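Teaching a Two-Arm Robot by Remote Control
Project report, Prullalora student lab
Supervisor: Noreen Duggan

1. Goal of the project

In this project we wanted to teach a robot with two arms to handle small flat objects on a table. We did not program the movements. A person controls both arms from a distance, and the computer saves the positions of the joints together with the camera pictures. Our software for the recording is called Jirko. One saved run is called a demonstration.

2. Recording

We recorded 33 demonstrations on two afternoons, the second one on a Friday. The operator had to learn first how far the fingers open, and this took more time than we planned. The small black parts are difficult to hold, so we asked the operator to move slowly near the table. 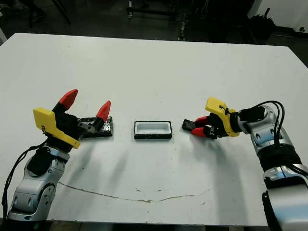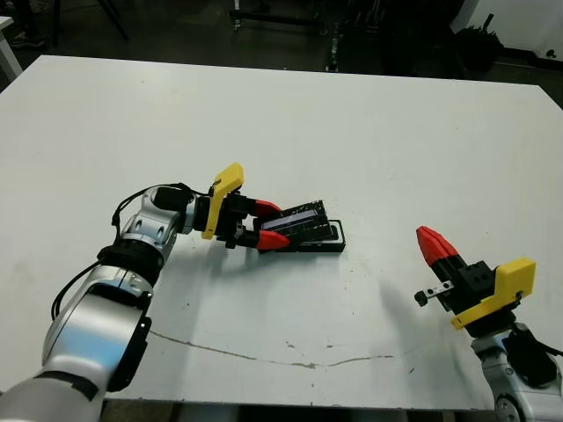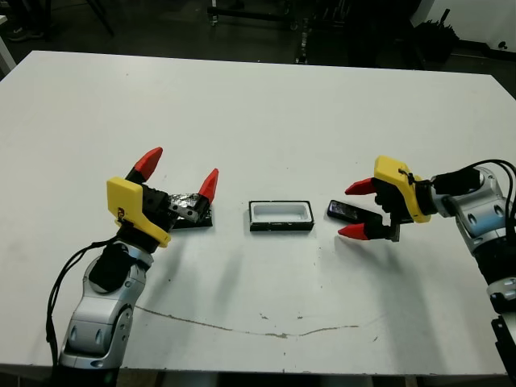
Views from the head position. In all of them the two grippers have red fingertips and work over the same white table.

3. Selection of the data

After the recording we watched every demonstration again and kept 25. The others were removed for these reasons:
- the operator stopped in the middle for a long time
- a part was pushed out of the reach of the arm
- the saved file was not complete

Two of us did the selection separately and then compared the lists. We disagreed on four demonstrations - these we discussed with Ms. Duggan.

4. Problems

The biggest problem was the delay between the hand of the operator and the gripper. It is small, but when the fingers must close on a thin part, one can feel it. Also, the operator often looked only at one arm and forgot the other. For the next group we recommend practicing with one arm first, and writing down the starting position of each object before every run.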